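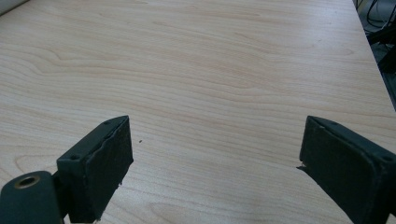 Figure 4. Table top with a pale wood-grain surface.

4. Do informal talks lead to formal ones?

4.1 The claim

Much of the writing on the Drallik process takes it as settled that unofficial meetings between retired officials and academics made the later border agreement possible. The argument usually runs as follows. Governments that could not be seen speaking to each other allowed people close to them to do so. Those people tested wording, learned where the other side would not move, and carried this knowledge home. When the two capitals did at last send delegations, much of the work had been done.

We find this account attractive and poorly supported. Most of the evidence for it comes from the organisers of the meetings, who wrote the reports on which later studies depend. The Skurnier Foundation, which paid for the greater part of the programme, also paid for two of the three evaluations that are most often cited. We do not suggest that anyone was dishonest. But a body that has to apply for fresh money every few years will tend to remember its successes, and the reports say very little about the sessions at which people simply repeated what their governments had already said in public.

4.2 What the records show

The Walczak archive holds notes for 139 informal meetings. We read all of them against the text of the agreement and looked for wording, maps or proposals that appeared first in an informal session and later in an official draft. Where a proposal had already been made in a speech, a newspaper or an earlier official letter, we did not credit it to the informal talks.

On that test, 4 meetings produced something that can be traced into the agreement. Three of these concerned the same clause, on notice of troop movements near river crossings. The fourth dealt with a joint telephone line between district commanders, an idea that both armies had been discussing by other means. It may be that our test is too strict. Trust and familiarity leave few marks on paper, and a negotiator who has met his opposite number over dinner may give way more easily without knowing why. We accept the point, though an effect that leaves no trace cannot then be used as proof that the programme worked.

The timing is also awkward for the usual story. If informal talks prepared the ground, we would expect them to be busiest in the period before the official opening. The meetings were in fact most frequent after the October ceasefire, when the delegations were already in place and travel had become safe. It seems at least as likely that official progress made the informal meetings possible as the other way round.

4.3 Other explanations

Two other causes deserve more attention than they have had. The first is cost. The disputed frontier runs for 650 kilometres, much of it over high ground, and both governments were cutting their spending on garrisons before any agreement was in sight. The second is the Fukina crossing. Once it had reopened to lorries, traders on both sides had a good deal to lose from another closure, and they said so loudly to their own ministries. Neither factor needs a foundation, a conference hotel or a retired ambassador to explain it.

Supporters of the programme reply that interests of this kind are always present and that somebody must turn them into a text. That is fair as far as it goes. The text, however, was written by legal officers in the two foreign ministries, whose working papers fill more than 200 folders and refer to the informal meetings only in passing. One note calls them "useful to be aware of". Later authors have quoted this line as praise. Read in place, between a request for maps and a complaint over late translations, it sounds closer to good manners.

4.4 Limits of this section

Our reading has gaps of its own. The archive was put together by one side's participants, and we have not been allowed to see the matching papers in the other capital. Some sessions were held under a rule that no notes be taken, and for these we have dates and lists of attendance only. If the most valuable conversations took place there, our count is too low. We would be more willing to believe this if the people who attended agreed on which sessions mattered. In the published interviews they do not, and several name a meeting that the attendance lists show they missed.

Section 5 applies the same test to the fisheries talks, where the official record is fuller.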